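3.2 Table set-up and the cup

All sessions used the same table, a light wooden one with a butcher-block top. We tried a plastic top in the pilot but small parts slid on it, and the noise of things being put down was picked up by people in the next room at Adstead, who complained. Wood was quieter. It does mark, and by August the top had a fair few dents near the front, none of them deep enough to catch a part.

Parts were a mixed lot. Some came from the Plendska box, the rest were bought loose and washed. No attempt was made to match colours between sets – an orange piece from one might sit with a white piece from another, and we left these in on purpose as the pairing task depends on it (see 3.4). Worn pieces were kept. Cracked ones were not.

Small toys not in use at a given moment went in a cup. Earlier work on tabletop tidying mostly uses flat trays, where everything can be seen at once. A cup is different. Things stand up in it, lean, hide each other, and the order they went in affects what comes out. Also closer to what people do at home, going by the survey in section 2, where pots, mugs and jars came up far more than trays did. Benjelloun trays were used in the first two sessions only and those sessions are left out of the results.

Figure 1 gives the layout part way through a joining trial.

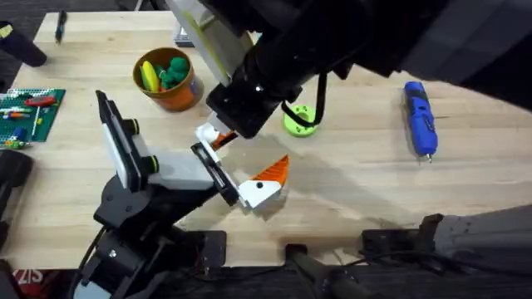 Figure 1. Joining trial on the wooden table: a white block and orange ribbed wedge held as one two-toned object, with the toy cup behind and the green pegboard baseplate to the far left.

Placement of the cup was not fixed to the centimetre. It had to be on the table, clear of the joining area and not on the baseplate, that was all. We did think about taping an outline for it. Decided against, as the outline itself would have become a cue, and in the pilot a taped square was treated as a place to put everything.

The baseplate has its own problems. Its white grid shows up well against the green, good for checking position afterwards, but dust gets in the holes. Brushed out between sessions. For trials that only involve joining, it stays at the side and plays no part in scoring.

Two-toned objects were scored as follows. A join counted as closed if no gap could be felt with a fingernail along the seam. Anything else was open, including joins that looked fine from above but rocked when set down on the wood. This is strict and it cost us some trials. Fouad Bouazza did all the seam checks for consistency – a second checker went over 60 of them and the few disagreements were all on ribbed parts, where it is hard to tell a rib from a gap. Ribbed parts are therfore reported separately in Table 2.

Lighting was left as it was. Soft shadows fall accross the middle of the table in a good number of trials and we did not correct for them. A Drekivix lamp was tried for 25 trials to even things out, but it put a glare on the white pieces and made the ribs harder to read, so it was dropped and those trials were run again without it.

At the end of each session the toys in the cup were tipped out, checked against the list and put back in no set order. Missing pieces were looked for under the table first. Most were there.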